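Home About us Training Research Careers Contact

About the Randau School of Surgical Practice

The Randau School trains surgeons, theatre nurses and technical staff from hospitals across the region. It was founded as a teaching room attached to the Cabral Infirmary, whose charter of 1718 still hangs in our entrance hall, and it became a separate institution when the Infirmary moved to its present site. We now receive 250 trainees a year and employ 20 permanent teaching staff, most of whom continue to work part of the week in theatre.

Our work in recent years has been shaped by the arrival of robotic and automated equipment in the operating department. The School takes the view that such equipment is a change in the working day before it is anything else. Duties move from one person to another, some skills are used less often, and new ones have to be taught to people who already have long experience. Our courses are planned with this in mind, and theatre nurses and technicians sit on the group that approves them.

Automation in the operating department

The Pestach programme, opened in April, is concerned with the automation of single, well-defined tasks, of which suturing is the first. Closing a wound calls for the same small movements many times over, and it often comes at the end of a long list, when staff are tired. A row such as the three knotted stitches at the lower left, with their cut ends splayed outwards, asks for steady handling of needle and thread at every pass, and trainees learn to judge each one by eye before they are permitted to supervise a machine doing the same. The surgeon's part becomes one of setting the task, watching it closely and taking over without delay. We teach the last of these at greatest length – it is the part that most trainees find difficult.

For theatre nurses the change is of a different kind. Less time is spent passing instruments by hand, and more on preparing and checking the arms, loading needles and keeping the record of the procedure. Technical staff, who were once called in only when something failed, are now present from the start of a session and take part in the briefing. The School has rewritten its job descriptions for teaching theatres accordingly, and partner hospitals may ask for copies.

Keeping skills in use

Every trainee on the Pestach programme also completes the full course in suturing by hand, and returns for 2 refresher days each year. This rule applies equally to senior surgeons. Hospitals that send staff to us are asked to set aside paid time for these days.

The Lulleo Room

Practical teaching takes place in the Lulleo Room, on the ground floor of the east wing. It may be visited by prior arrangement with the School office. Groups from partner hospitals are given priority – other enquiries are answered in the order in which they arrive.

Page last reviewed 2021-07-30

14 shares 0 comments

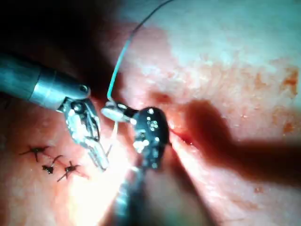 Previous: Our history Next: Courses and fees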